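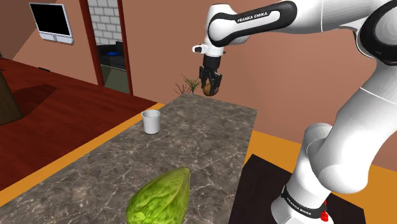
Trerker Forum > Greifen & Manipulation > Vormachen, Teleop, Handführung

Thema: Küchenszene in Stodiveo, Demos per Fernsteuerung oder Arm von Hand führen?

ehsan_f
18. Sep. 2018

Moin zusammen,

ich sitze jetzt seit Mai an meiner Pick-and-Place-Geschichte in der simulierten Küche und brauche mal ein paar Meinungen. Aufgabe ist simpel: das runde braune Ding (bei mir heißt es "Knolle", im Objektordner stand nur eine Nummer) greifen, anheben und an einer anderen Stelle der Marmorplatte wieder ablegen, ohne den weißen Becher umzuwerfen. Ich steuere den Arm mit einem Lerik-Controller, also so ein Knubbel mit sechs Achsen, und nehme Gelenkwinkel, Greiferöffnung und zwei Kameras auf.

Stand heute: 70 Demos, davon würde ich vielleicht die Hälfte einem anderen Menschen zeigen. Beim Rest eiere ich über der Platte rum, weil ich die Tiefe nicht einschätzen kann. Das gelernte Modell eiert dann brav mit!

Mein Betreuer meint, ich soll an den echten Arm gehen und ihn einfach von Hand führen, da wäre ich in einem Nachmittag durch. Ich hab aber keine Lust, den ganzen Aufbau nochmal zu machen. Was würdet ihr tun?

Gruß
Ehsan

crisanto_c

Hand führen. Ganz klar. Ich hab bei uns im Labor beides gemacht und mit dem Knubbel war ich nach einer Stunde seekrank. Wenn du den Arm anfasst, spürst du, wann du aufliegst, und du greifst so, wie du selber greifen würdest.

Für ein rundes Teil mit zwei Backen sowieso. Das rollt dir doch weg, sobald du nicht mittig drüber bist.

SyahrulG

> Hand führen. Ganz klar.

Nee, da muss ich widersprechen. Beim Handführen steht im Kamerabild die ganze Zeit ein Mensch neben dem Arm. Wenn Ehsan aus Bildern lernen will, hat er in jeder Demo zwei Hände und einen Pulli drin, und beim Ausführen fehlen die dann. Wir haben den Fehler gemacht und durften alles nochmal abspielen und neu aufnehmen. Hat geklappt, war aber kein Nachmittag, eher zwei Wochen mit sehr viel Kaffee.

In der Simulation hast du das Problem nicht, also bleib da. Zum Rumeiern: Schau dir mal an, aus welcher Ansicht du steuerst. In der, die man in deinem Bild sieht, läuft die Platte schräg nach hinten und die Knolle hängt am hinteren Ende in der Luft. Klar siehst du da nicht, wie weit der Becher weg ist. Leg dir eine Ansicht senkrecht von oben daneben, dann merkst du sofort, ob du drüber bist.

ehsan_f

Zwei Hände und ein Pulli, lol. Okay, das ist ein Argument, ich trainiere nämlich tatsächlich auf Bildern.

Ansicht von oben probier ich heute Abend. Ich hab mich bisher am Schatten orientiert, beim Becher ist der aber so schwach, dass er nicht viel hilft.

crisanto_c

@SyahrulG: stimmt schon mit den Händen, aber man kann die geführte Bahn ja aufzeichnen und ohne Mensch wieder abfahren lassen. Bei uns mit dem Van-Wyk-Tisch ging das ohne Drama. Die Objekte zurücklegen, abspielen, Kamera läuft mit, fertig. Und du hast echte Kontaktkräfte, die kriegst du im Simulator nur so lala.

SyahrulG

"Ohne Drama", solange jedes Objekt wieder genau da liegt, wo es war. Bei einem Würfel gerne. Bei einer Knolle, die sich beim Loslassen noch eine Vierteldrehung gönnt, viel Spaß.

fitriani.h

Misch mich mal ein, ich mach Demos hauptberuflich (also, andere Leute machen sie, ich schau sie durch und schmeiß weg).

Bei meinem letzten Satz waren es 665 Aufnahmen, und der größte Unterschied kam nicht vom Eingabegerät. Er kam davon, ob die Leute sich vorher auf eine Reihenfolge geeinigt hatten. Einer hebt erst hoch und fährt dann rüber, der nächste zieht schräg weg, der dritte macht eine Pause in der Luft und überlegt. Das Modell lernt dann die Pause mit, und du wunderst dich, warum der Arm mit dem Ding in der Hand stehen bleibt.

Ehsan, mein Vorschlag:
- Öffnungsweite vor dem Greifen immer gleich
- senkrecht runter, Backen zu, senkrecht hoch, dann erst seitlich
- wenn du in der Luft überlegen musst: abbrechen, neu starten
- Pausen am Anfang und Ende rausschneiden, aber bitte per Skript, von Hand wirst du wahnsinnig

Und noch was, variierst du die Szene? Das grüne Gemüse vorne (ist das ein Salatkopf?) würde ich auch mal woanders hinlegen, sonst hängt sich das Netz daran auf.

ehsan_f

Pause in der Luft = genau ich. Fühle mich ertappt :D

Das Grüne liegt bisher immer vorne auf der Platte, ja. Ob Salat oder was anderes weiß ich selber nicht, das kam mit der Küche. Die Pflanze hinten würde ich stehen lassen, oder?

fitriani.h

Pflanze kann bleiben. Becher und Gemüse verschieben, und die Startposition vom Arm ein bisschen wackeln lassen. Lieber weniger Demos und dafür saubere.

prasetyo_ong

Kurze Zwischenfrage von einem Mitleser: mit welcher Rate nehmt ihr auf? Ich hatte beim Lerik immer Ruckler, wenn der Simulator nebenbei gerendert hat. Seit ich die Bilder erst nachträglich aus den gespeicherten Zuständen rendere, fährt sich das viel angenehmer. Geht in Stodiveo unter Aufnahme > nur Zustände.

Zum Streit oben: ich find beides ok. Für den ersten Durchstich würd ich in der Sim bleiben.

crisanto_c

Na gut, für den ersten Durchstich. Aber sobald das Ganze auf echte Hardware soll, sprechen wir uns wieder, dann kommt er um Handführen nicht rum.

SyahrulG

Doch, kommt er. Aber bitte in einem eigenen Thread.

ehsan_f

So, Rückmeldung: Draufsicht an, nur Zustände aufgenommen (danke @prasetyo_ong, der Haken war mir nie aufgefallen), Fitrianis Reihenfolge auf einen Zettel am Monitor. 7 Demos hintereinander, 3 davon mit umgekipptem Becher, weil ich beim seitlichen Fahren zu tief war. Die anderen sehen aber richtig gut aus, kein Geeier mehr!

Die alten Aufnahmen schmeiß ich wohl weg. Oder kann man die zum Vortrainieren noch brauchen?

fitriani.h

Würd ich lassen. Höchstens die, bei denen du nicht stehen bleibst. Und fahr die Höhe über dem Becher ruhig großzügiger an, du musst ja keinen Preis für kurze Wege gewinnen.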